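Subject: Re: [lightframe-builders] Floor panels at Gindside, squeaking at the joints
From: Khanyisile Nkosi
To: lightframe-builders list

Dear Barbara, dear all,

Thank you for the detailed message. I read it two times, because we had nearly the same trouble on the Pelupessy houses last February. I answer between your lines so it is easier to follow.

> Barbara Adamczyk wrote on Tuesday:
>
> We have the upper floor on at Gindside, steel joists with the Drirer panels on top. The joists are at 400 mm centers, as in the drawing. When the crew walks over the long joints, there is a squeak, and in two rooms it is quite loud. The screws are all in. The supplier says the panels are within tolerance. Has anyone on the list had this and what did you do? The ceiling below goes up next week, so I would like to decide before then.

First, please do not let the ceiling go up before you find the squeak. With us the ceiling was already closed in one house, and we had to work only from the top. It was possible, but it took three more days, and the owner was not happy to hear about it.

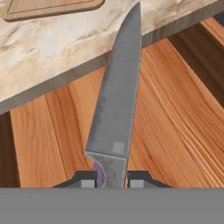

In our case the panels were also inside the tolerance, so your supplier is probably telling the truth. The trouble was with the screws. Our crew had used the longer screw from the wall package, and this one has thread all the way up to the head. The thread holds in the panel before it pulls the panel down to the steel, and so a small gap stays there. You cannot see it from above. Under a foot the panel moves up and down on the thread, and this makes the noise.

The screw we should have used has a plain part under the head. I do not want to say the same happened to you, but it is cheap to check. Take out one screw from the loud place and look at it.

> The adhesive was put on as a bead on every joist, but it was a cold morning and I am not sure the crew screwed down quickly enough.

This can also be a reason. We use the Zestasov adhesive, and our rule on site is to have all screws in within 10 minutes after the panel is laid. If the bead already has a skin, the panel sits on a hard line and does not stick. One of my colleagues now marks the time on the panel with a pencil. It looks a little silly, but I like it.

> Would you lift the panels or just add screws?

I would do it in this order:

1. Walk the floor with one person above and one person below. The person below puts a hand on the joist near the joint and says when it moves. Mark the place with chalk on both sides.

2. Take out two or three screws at each mark and replace them with the correct type, a little to the side of the old hole. Let a heavy person stand on the panel during this. Walk again.

3. If the noise stays at the long joint, look from below for blocking. Our drawing asked for a steel noggin under the joint at every 2,000 mm and the crew had left out several of them. They are easy to add now and very hard to add later.

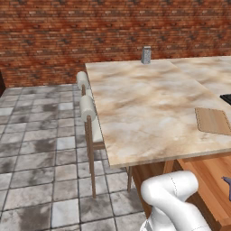 4. Only if all of this does not help, lift one panel. Choose one at the edge of the room. With the adhesive on it you will most likely break the tongue, so have a new panel on site first.

In the Pelupessy houses we changed 285 screws in total and lifted one panel. After this the floor was quiet, and it is still quiet now, also with furniture on it.

One question back to you. Are your joists sitting directly on the bottom wall track, or do you have the rubber strip between? Some of our noise in the corner rooms came from there and had nothing to do with the floor panels. If you have a photo of this detail, please send it to the list, I think other people would like to see it too.

I am on site until four o'clock most days, and after that I can read mail.

Best regards,
Khanyisile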